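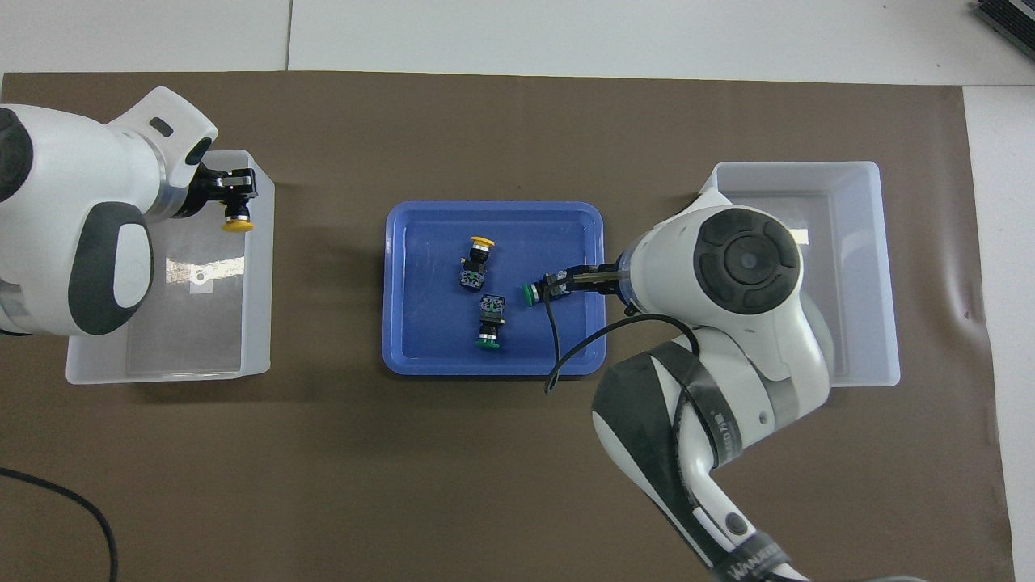

3.2 Storage layout and picking errors

Errors in small-parts picking are often put down to inattention. In the order records we reviewed, the layout of the storage area explained more of them than the length of the shift did. This section describes how the two layouts were compared and what the error counts showed.

Fairclough supplies replacement controls for older household and workshop equipment. Most of its orders are small, and many ask for parts that look alike. Before the change, parts were stored by supplier code. A picker working from a printed slip had to match a nine-character code to a shelf label, then to a label on the bag. Under the new layout, parts were stored by type, and the open stock for each type was moved from bags into low containers at bench height. Figure 1 shows push-button switches in a shallow blue tray with a translucent white bin on either side. Bags were kept for reserve stock only.

We logged 564 orders under the old layout and the same number under the new one. Orders with a single line were left out, as were orders changed by the customer after release. Each order was checked at the packing bench by a second person, who did not know that error type was being recorded. An error was entered as one of the following: wrong part, wrong quantity, or missing line. Where an order had more than one error, each was entered separately.

The old layout produced 93 errors. The new layout produced 14. Wrong-part errors fell the most, and those that remained nearly all involved parts with the same body and a different cap color or terminal. Wrong-quantity errors fell too, though less sharply. Missing lines hardly changed. These seem to come from the slip itself, where a long order runs onto a second page and the page is sometimes left at the printer.

Two points limit the comparison. The new layout was introduced in August, when order volume is lower, and part of the drop may reflect a calmer bench. The pickers also knew the storage area had changed and may have taken more care in the first weeks. We looked at the first 200 orders under the new layout separately and found no clear difference from the rest — but the error counts are small once divided in this way, and the test is a weak one.

Pickers were asked for written comments at the end of the logging period. Several said that bench-height containers saved bending and made low stock easy to notice. One asked for deeper bins for knobs, which roll out of a shallow tray when it is moved. Another preferred the bags, because the supplier label stayed with the part until packing. This last comment bears on returns, where the supplier code is needed again, and we take it up in Section 3.3.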